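一个词,半辈子
——“刹那”的身世,以及几个还在给它写卡片的人

先说结论吧,免得后面跑远了收不回来:“刹那”这个词,大家都以为就是“一下子”。在梵语里它还是节日,是空闲,是机会,是客人进门时主人腾出来的那点工夫。汉语只领走了其中一个义项,别的都留在原地。

我是赶稿时撞上它的。本来要写的是另一个选题,黄了。编辑催。桌上正好有一沓Heledd Humphreys寄来的复印卡片,梵语、巴利语、印地语、马拉地语,一词一卡,有的一词十几卡。第一张就是kṣaṇa。

那就写它。

卡片

Humphreys在Dafis住了很多年,一个地图上要放大好几次才找得到的小镇。她编的词典叫Rusari,没有网站,没有基金,至今没有完整出版过。前身是她老师留下的鞋盒子,后来换成铁柜,再后来又添了一只铁柜。2499张卡片,只收一类词:从梵语走出去,走进别的语言之后意思变了的词。

没变的不收。所以很多大词反而没有,查“佛”查不到什么东西,查“刹那”倒有厚厚一叠。

“你拿一个词去问五种语言,五种都说认识它,”她在电话里讲,“再问它是干什么的,五个答案。”信号不好,后半句我听了三遍。

她的卡片写法很死板。左上角词形,右上角语言,中间例句,底下出处,背面随便写。背面才好看。kṣaṇa第四张的背面写着:下雨,图书馆三点关门,没查完。第九张背面是一份买菜的单子,洋葱两个字母写反了。

与时间有关的卡片一共165张,单独捆着,橡皮筋已经换过好几茬。劫(kalpa)在里头,须臾(muhūrta)在里头,三时、六时都在。刹那排第一。我问为什么不按字母排,她说按字母排的话找起来太快,路上什么都看不到。

先把算术做完

讲刹那绕不开算术,很多文章也就停在算术上了。快点过一遍。

《俱舍论》的算法:一百二十刹那为一怛刹那,六十怛刹那为一腊缚,三十腊缚为一牟呼栗多,三十牟呼栗多为一昼夜。乘起来,一昼夜六百四十八万刹那。一天八万六千四百秒,除一下,一刹那是七十五分之一秒。网上常见的“0.013秒”就是这么来的,没算错,可它只是一家的算法。

同一部论里还有个说法,壮士一弹指,六十五刹那。拿前面那个数一换,一弹指不到一秒。这倒跟人的手对得上,你自己弹一下试试。

再看《摩诃僧祇律》,另一套:二十念为一瞬,二十瞬为一弹指,二十弹指为一罗预,二十罗预为一须臾。昼夜三十须臾。按这个算,一弹指要七秒多。七秒的弹指,手得多慢啊。

还有《仁王经》,一念里有九十刹那,一刹那经九百生灭。这已经不是在计时了。

所以谁要是信誓旦旦跟你讲“佛经规定一刹那等于多少秒”,可以问一句,哪一部。部派不同,律和论不同,译者不同,数字就不同。须臾倒是比较稳,一昼夜三十分之一,四十八分钟,各家出入不大。讽刺的是现代汉语里“须臾”也成了“一下子”,四十八分钟的一下子。(“须臾”本来就是汉语固有的词,先秦就有,“吾尝终日而思矣,不如须臾之所学也”,译经的人拿它去对muhūrta,借壳。这个要另写一篇,先打住。)

Humphreys对算术没什么耐心。她那叠卡片里写数字的只有两张,都标了一个字母n,意思是nuisance,麻烦。

词从哪儿来

词源。这一段容易写砸,尽量少下断语。

kṣaṇa在梵语里成词很早,它的来历学界没有定论。有一种老看法,说它跟īkṣaṇa有关,īkṣaṇa是“看”,“目光”,头上的元音掉了,剩下kṣaṇa,一瞥。德语的Augenblick,眼睛一看,就是瞬间;汉语的“瞬”也是目字旁,眨眼。几种语言不约而同都拿眼皮当钟表,听着很顺。

太顺了就得小心。Humphreys在这张卡上画了个问号,问号画得很大,把例句都挤到边上去了。她的意思是,语音上讲得通,意义上讲得通,中间缺一环,缺就是缺。还有人往另一个方向找,梵语另有一个动词根kṣan,伤害、损坏,字典里挨着排,初学者常常把两家人认成一家。刹那灭,刹那坏,一联想就觉得“难怪”。别难怪。

她教过两年学生,最怕学生说“难怪”。

往下走。梵语的kṣ这个音,到了各种俗语里站不住,要么变成kh(词中是kkh),要么变成ch。同一个kṣaṇa,于是分出两个孩子,一个叫khaṇa,一个叫chaṇa。巴利语里两个都有。khaṇa管时间,刹那、时机;chaṇa管热闹,节日、庆典。一家的两兄弟,一个去修了表,一个去赶了集。

语言学上管这叫同源异形,双式词。每种语言都有。难得的是这一对分家分得干净,梵语里叠在一起的两个意思,俗语用两个音给它拆开了,一人一份。

节日那一支

查马拉地语就知道了。马拉地语今天说“节日”是सण,saṇ。排灯节是saṇ,象头神节是saṇ。一般认为它就是kṣaṇa那一支下来的。马拉地语同时还有क्षण,从梵语原样搬回来的书面词,“瞬间”。一个马拉地人可以在一句话里同时用这两个词,说节日一瞬间就过完了,说完不会觉得自己把一个词讲了两遍。

梵语戏剧里kṣaṇa当节庆讲并不少见。城里过节,人在街上,女主角在窗口。也有当“空闲”讲的,某人得了kṣaṇa,就是某人有空了,手头的事放下了。由此又生出一个漂亮的词,kṣaṇadā,“给予空闲者”,指夜晚。白天干活,夜里给你闲。这种构词法梵语诗人用得烂熟,读者也不觉得稀奇,可我第一次看到还是停了一会儿,把手机扣过去了。

另有一个kṣaṇaprabhā,“只亮一刹那的”,闪电。

Lindalva Toledo说她喜欢kṣaṇadā胜过kṣaṇaprabhā。她做翻译,梵语到葡萄牙语,住得离Dafis坐车要一整天,每年去Humphreys那儿待上一阵,七月去,天长,看卡片省电灯。她翻过一个剧本选集,光是kṣaṇa就用了六个不同的葡语词去对,出版社的编辑要求统一,她不肯。

“统一成什么?统一成‘瞬间’,那客人就没地方坐了。”

她指的是剧本里一句客套话。来客站在门口,主人说,请给我一个kṣaṇa。不能译成“请给我一瞬间”,那等于请人滚蛋。意思是请您拨出点空来,坐。后来书印出来,那句是“请赏光”,她还是不满意,说赏光里没有时间。出版的是Prundis,一家很小的社,印了300册,退回来多少她没问。

机会那一支

汉语读者其实见过这个意思,只是不知道见过。

“八难”。佛典里的八难,地狱、饿鬼、畜生、长寿天、边地、盲聋喑哑、世智辩聪、佛前佛后。一般人看到“难”字念去声,当成灾难。可长寿天算什么灾难呢?世智辩聪,人太聪明,也算灾难?

回去看原文,aṣṭāv akṣaṇāḥ,八个a-kṣaṇa,八种没有kṣaṇa的处境。没有空闲,没有机会。生在那儿的人腾不出手来听法,或者听不着。寿命太长、过得太舒服,也没有这个空。后来藏传一系的译法作“八无暇”,跟“十圆满”合起来叫“暇满人身”,这个“暇”字才把kṣaṇa的本意接住了。

玄奘之后也有译作“无暇”的。但八难叫开了,改不回来。加上后来“三灾八难”成了俗语,那个难就彻底变成了倒霉。

巴利文经里也有一句,常被引:khaṇo ve mā upaccagā,莫让khaṇa错过。《法句经》里的,讲守护自己如守边城,内外都要防着。这里的khaṇa译“刹那”也行,译“时机”更贴。错过的那个东西得是能错过的,七十五分之一秒你想不错过也难。

我把这句抄在了便签上。编辑路过,问是不是催稿的意思。算是吧。

汉语怎么收下它的

“刹”这个字值得单说。

译经早期,汉地的字里没有现成的能表示kṣ这个音。kṣaṇa译刹那,kṣetra(国土)译刹,佛刹、刹土,kṣatriya译刹帝利,rākṣasa译罗刹。一个刹字,干了好几份活。后来又拿去指寺院前头的幡竿,再指寺院本身,古刹、名刹,这里头恐怕还混进了别的来源,说法不一,卡片上又是一个大问号。

现代普通话刹那读chà,刹车读shā,两个读音两回事。“一霎那”“一刹那”很多人写混,霎是霎,本土的,小雨,一霎时。两个词意思撞上了,声音也近,写混了几百年,谁也没吃亏。

诗里用得早。白居易写过,宋人更多。到了宋人手里刹那基本上已经不带经味了,就是快。花开花落,富贵功名,都刹那。再往后,小说、弹词、报纸副刊。到民国,新文艺腔里“刹那间”三个字一天能见好几回。

日语那边是setsuna,汉字照写刹那,意思也差不多,多出来一个“刹那主义”,只顾眼前快活。又一次歪出去了。原本说万物刹那生灭,劝人别抓;到这儿成了既然只有刹那,那就使劲抓。同一个前提,拐了个弯。

藏语不音译,作skad cig,字面跟“声音”有关系,怎么个关系也有争论。泰语ขณะ,khana,日常得很,“在……的时候”,广播里、告示上到处是,没有谁听到它想起佛经。孟加拉语更绝,ekhon,现在;jokhon,当……时;tokhon,那时。khon就是khaṇa。一个问你“现在几点”的孟加拉小孩,嘴里含着一个刹那,一天说几十遍。

这是Rusari里Humphreys最喜欢的一张卡。她说词的最后归宿就是变成语法,没人看得见它了,它就安全了。

刹那灭

哲学那一头也得交代两句,不交代要挨读者骂。

佛教讲无常,早期的经里无常多半是大尺度的,人会老,王朝会没,山会平。后来论师们往细里追:既然会变,是什么时候变的?总不能好端端放了一百年,第一百年的最后一天忽然坏掉。那就是每天都在变。每天的哪一刻?一路追下去,追到刹那。生的那一下就灭,下一下是新的,接得太密,看着像没动。

这就是刹那灭,kṣaṇabhaṅga。部派之间为它吵过,有部说一刹那里头还有生、住、异、灭四相,经部说哪儿来的四相,刹那就是刹那。外道也吵,正理派的人问,你要是刹那灭,那谁记得昨天的事?谁认得出自己家的门?问得很好。法称以下,答了几百年,宝称还专门写过《刹那灭成就》。答得好不好,看各人。

油灯是常用的比喻。前半夜的灯和后半夜的灯是不是同一盏?

Toledo翻过一小段这类文字,说累,句子像绞绳。她翻完去Flovetti喝了两杯咖啡(Dafis镇上唯一开到晚饭以后的店,兼卖鱼钩和邮票),回来把那一段全部重翻。问她为什么,她说第一稿里每句都太有把握了。

注意到没有,到了这一步,kṣaṇa里的节日、空闲、请坐,全没了。论师要的是一把尺子,最小的刻度。汉语接到手里的,主要是论师的那把尺子。译经的重头在那儿,没办法的事。要是当年先传过来的是戏剧,说不定今天过年我们会互道刹那快乐。

瞎猜的,别当真。

稿本

2019年3月3日,Humphreys在稿本扉页上签了个日期,算是定稿。后来又改了。她自己承认“定稿”这个词应当收进Rusari,可惜不是梵语来的。

稿本打印装订,1016页,一共两份,一份在铁柜顶上,一份在Toledo家。Prundis有意出,谈了几轮,卡在字体上。天城体、孟加拉字母、泰文、藏文、汉字、带附加符号的拉丁转写,挤在同一行里,行高就乱,排一页要返工好几回。Humphreys不肯把原文删掉只留转写。删掉就轻松多了,她知道的。

我翻过扫描件,最常翻的是“刹那”和“劫”前后那几十页。排版是真的难看,有些页一半空着,有些页字小得要凑上去。引文出处有的只写了书名,有的精确到行。有一条底下写:此条Toledo不同意,见背面。稿本没有背面,背面在卡片上。

这种书大概只能慢慢用。查一个词,顺着参见跑到另一个词,再跑。kṣaṇa参见muhūrta,muhūrta参见“吉时”——印地语里muhūrt如今最常见的用法是挑日子,结婚、搬家、开店、电影开机,都要一个muhūrt,早晚差不得。四十八分钟的须臾,在印度成了黄道吉时;在汉语里成了一眨眼。又是两兄弟。

参见“吉时”,又参见lagna,lagna是“相合”,星宫升起的那一点,到马拉地语和古吉拉特语里就是婚礼。时间的词老是往喜事上靠,隔三差五就有一个。Humphreys没有给出解释,只在那条末尾写了“再查”。

再查。她这两个字(原文是一个缩写)在稿本里出现得极多,有的后来查了,划掉,有的就那么留着。

几条零碎

写到这儿超了,还有些没地方放的,堆在下面。

一,“念”。汉语里一念和一刹那常常连用,“一念之间”。念对的梵语词不止一个,有时是smṛti,有时是citta,有时干脆就是kṣaṇa。读到“一念”先别急着往心理上解,可能它只是个时间单位。

二,“弹指”。梵语acchaṭā,拟声的,捻指头的那一响。除了计时还用来警示、敲门、表示许可。禅堂里如今还有人用。苏轼“一弹指顷去来今”,过去现在未来,三个字全搁进去了。

三,印地语口语里有छिन,chin,诗里民歌里常见,“一chin一chin地等”。跟书面的क्षण并排站着,一个穿鞋一个光脚。

四,有读者以前来信问“刹那芳华”的出处。查了,没查到确切的古典出处,像是晚近拼起来的,意思倒一看就懂。哪位知道请告诉我。

五,Humphreys托我更正一件事:上一期本刊提到她,说她“精通十一种语言”。她说没有精通哪一种,并且那个数字她不晓得从哪里来的。在此照登。

第二批卡片据说以经在路上了,这回是“劫”。邮包走得慢,Dafis的邮局一周只收两回件。等到了在说。 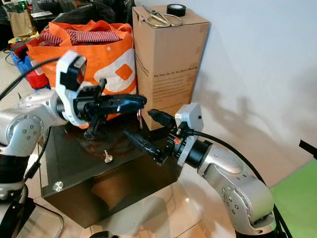
两条银白色机械臂在深色玻璃面小方桌上方相对。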